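Home | Projects | Reports | Partners | Contact

Last updated: 6/18/18

Progress report to the Masten Fund
Project: Desk repair and reuse, Sleiman workshop
Prepared by: Tala Sayegh

Dear Mr. Masri,

With this report I inform you about the work we did since our last letter in March. I follow the same order as in the agreement, so it will be easy to compare.

1. Desks received and repaired

Until now we have received 383 desks from offices and schools in the district. From these, 170 are repaired and given to families and small organizations. The others are waiting in the store or are at some stage of the work. This is slower than we wrote in our plan. The main cause is the drawers, and I will explain it below.

The legs and the tops give us little trouble. Dima Hamdan and his two trainees can clean and oil a top in one morning. If a leg is not stable, they glue the joint again and leave it in the clamp until the next day.

2. Drawers

Most of the desks come to us with drawers which stick, or which fall down when they are opened more than half. In the first months we tried to repair each drawer with the parts it had. The result was not always good, and eleven desks came back to us. Since March we take out every drawer, also when it seems to be in order, and we check the runners, the screws and the bottom panel before the desk goes further.

We also decided that each desk must be tested with the drawer open to its full length and nothing inside. Then the person who tests it can look at the bottom and the sides, and feel with the hand if the front goes down.
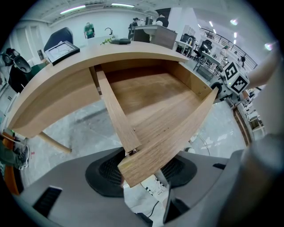

Desk with curved front edge, drawer fully open and empty.

For runners we continue with wood. Metal runners from Pekano were offered to us for a good price, but they need more space at the side than our older desks have. Siham Rawashdeh made a small trial with four desks and in three of them the drawer had to be made narrower. We do not want to do this with drawers that are still strong.

3. Costs

In this period we spent 1,160 on materials and 810 on transport. Materials are inside the budget. Transport is higher than planned, as the Puvlow warehouse closed its near entrance and the driver now has to make two trips for a full load. We ask your permission to move a part of the money for tools to transport. The tools we have are sufficient until the end of the year.

4. Next period

We will finish first the desks where only the drawer is missing. Samira Tarawneh is preparing a one-page sheet for the families, with simple advice on how to wax the runners at home. I will send you the draft before we print it.

I would be thankful for your answer about the transport money before we order the next load.

With kind regards,
Tala Sayegh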